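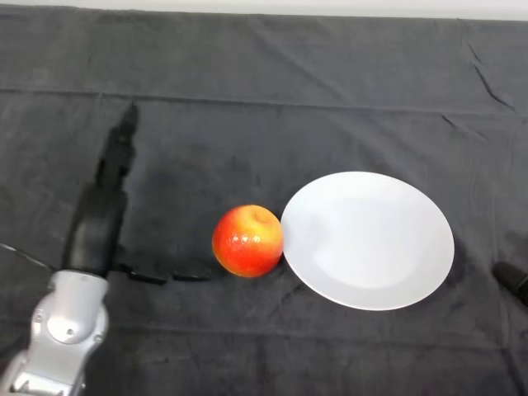
Henriques Prize for Student Essays: Frequently Asked Questions

Pravdale College, Department of English
Updated Friday, September 7, 2018

Eligibility

Who may enter?
The prize is open to all undergraduates enrolled at Pravdale College in the current academic year, full time or part time. Exchange students may enter if they are registered for at least one course in the department. Graduate students should see the separate guidelines for the Toltel Fellowship.

Do I have to be an English major?
No. Entrants from any program are welcome, but the essay must deal with a literary subject.

May I enter if I have won before?
Previous first-place winners may not enter again. Students who received an honorable mention remain eligible.

Entries

What kind of essay is accepted?
Essays must be critical or reflective prose on one or more published works of literature. Fiction, poetry and book reviews of fewer than 1000 words are not accepted. Work written for a course may be submitted, with or without revision.

May I write about a work in translation?
Yes. Please name the translator and the edition in your list of works cited. Quotations in the original language should be followed by an English version.

How long may the essay be?
The main text may not exceed 25 double-spaced pages. Notes and works cited are not counted toward the limit.

Can two students submit an essay together?
Joint entries are permitted. Both authors must be eligible, and the award will be divided equally between them.

How do I submit?
Upload a single PDF through the Sesodero portal using your college login. Your name must not appear anywhere in the file, including the header. Entries sent by email or left at the department office will not be read.

May I replace my file after uploading it?
You may upload a new version at any time before the portal closes on the last day of February. Only the most recent version is kept.

Judging and Awards

Who reads the entries?
Each essay is read by two members of the faculty. When their scores differ widely, a third reader is assigned. Faculty members do not score essays written for their own courses.

How are essays scored?
Readers consider argument, use of evidence and quality of prose. An essay must receive a combined score of at least 70 to be considered for an award. The department may decline to award a first prize in a given year.

Will I receive comments?
Written comments are sent to finalists only.

Are winning essays published?
The first-place essay is offered a place in the spring issue of the department's review. Authors keep the copyright to their work and may decline publication without affecting the award.

Who can answer other questions?
Please call the department office at extension 1737 during regular business hours. Questions about portal logins should be directed to the college help desk.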